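Notebook, airway culture room – August

Entry opened 8:40 a.m. Continuing the comparison of settled house dust and wood smoke extract on human bronchial cells. The dust was collected in Grirkell and the smoke extract was supplied by Postero. Both were stored frozen and thawed this morning on ice.

Cells were received from Rurkarano at passage two and were grown to full cover before use. Wells with visible gaps were excluded. The remaining plates were divided between dust, smoke extract and medium alone. Each material was applied at 500 and 1000 micrograms per milliliter for the overnight exposure. The lower dose is the one to be carried forward if the higher dose again causes cells to lift from the plate.

The dust suspension settled quickly in the tube. It was mixed again before each plate, and Şengül Tatlı recommends a brief sonication step in future. The protocol sheet has been marked accordingly but has not been reissued.

Barrier resistance was read before exposure. Plate 64 gave even readings across all wells. Plate 65 was uneven along one side – the electrode was rinsed and the readings repeated, with the same result. Plate 65 is to be kept for practice staining only and must not be entered in the main table.

Supernatants are to be frozen in single-use portions for the cytokine assay. The assay kit from Başaran is held in the cold room, second shelf. Please do not open the spare kit until the standard curve has been reviewed.
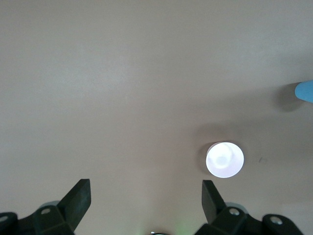

Yiğit Avcı

Open points for the group meeting: whether the smoke extract should be tested for endotoxin as the dust was, and whether a filter blank can be added to the next run. The present medium control does not account for material released by the filters. Dose by surface area should also be considered, as the methods section currently reports dose by volume alone.

Incubator log signed at 4:15 p.m. Next reading tomorrow morning.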